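Notes to go with the Markis tape recordings, last tidied up in July. Please read at least the part about speeds before you download anything large!

# Markis Tapes

This is a collection of digitised reels from the electronic music evenings held above the old Markis furniture showroom, together with the programmes, the cue sheets and a long spreadsheet in which I have tried to say who is playing what. Most of the music was made with tape loops, test oscillators and whatever could be hit, scraped or bowed in front of a microphone. Some of it is lovely. Some of it is forty minutes of a hum getting very slightly louder, and I've grown fond of that too.

## What you get

- 127 recordings as WAV files, in `audio/`
- scanned programmes and cue sheets, in `paper/`
- `pieces.csv`, one row for each piece, with 1,725 rows altogether
- `people.csv`, with the performers' names as they wished to be credited

A recording is one side of one reel, so a long concert may be spread over several files, and a short piece may share its file with a good deal of chatter and chair-scraping. I left the chatter in. Valbona Jurić introduces many of the pieces herself and she is very funny, so do listen to the beginnings.

## Columns in `pieces.csv`

| Column | Meaning |
|---|---|
| `reel` | the label on the tape box, spelling mistakes included |
| `start` | where the piece begins, in minutes and seconds |
| `title` | from the programme, or in square brackets if I made one up |
| `composer` | blank if we don't know |
| `sources` | what makes the sound, in plain words |
| `sure` | 2 for certain, 1 for a good guess, 0 for a hunch |

## Speeds

Several reels were recorded on Hermenegildo Cárdenas's machine, which ran slow when it was cold. The files in `audio/raw/` are just as they came off the tape. The ones in `audio/fixed/` have been nudged back to pitch by ear, using the mains hum as a guide - please use these for listening, and the raw ones if you want to do your own sums. Reel "Samau 2" is only in the raw folder, as the three of us who worked on it couldn't agree what key it was in and we are all still friends.

## Sounds by themselves
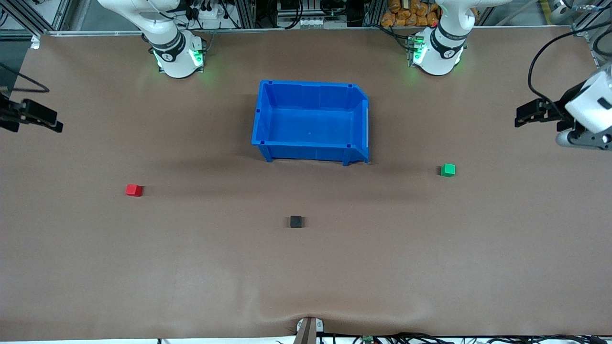 Lama Shboul's piece "Joston" is built entirely from small noises, and she kindly let us include the separate sounds as well as the finished work. They are in `audio/joston/`, already trimmed, and named after the thing that made them. She asks that anyone making new music from them thinks about the surface as much as the object: a little cube set down on a brown mat like this one makes quite a different noise from the same cube dropped into a blue plastic bin, and she could happily talk about that for an afternoon. The score is in `paper/joston/` and can be played by anyone with patience and a decent microphone.

## Using the recordings

You may listen, study, teach with and sample everything here, so long as you credit the performers. For broadcast, or anything you intend to sell, please write to Wiebke Lindemann first. She answers her post on a Monday.

## Known problems

- Print-through (a faint echo before loud sounds) on most of the Seidel reels.
- Left and right are swapped on "Seidel 4". Fixed in the fixed folder, naturally.
- Bahman Mohammadi appears under two spellings in the programmes. `people.csv` has the right one.
- Durations on the cue sheets are hopeful.

Corrections are very welcome, particularly from anyone who was in the room. Open an issue with the reel label and the time, and I'll have a listen.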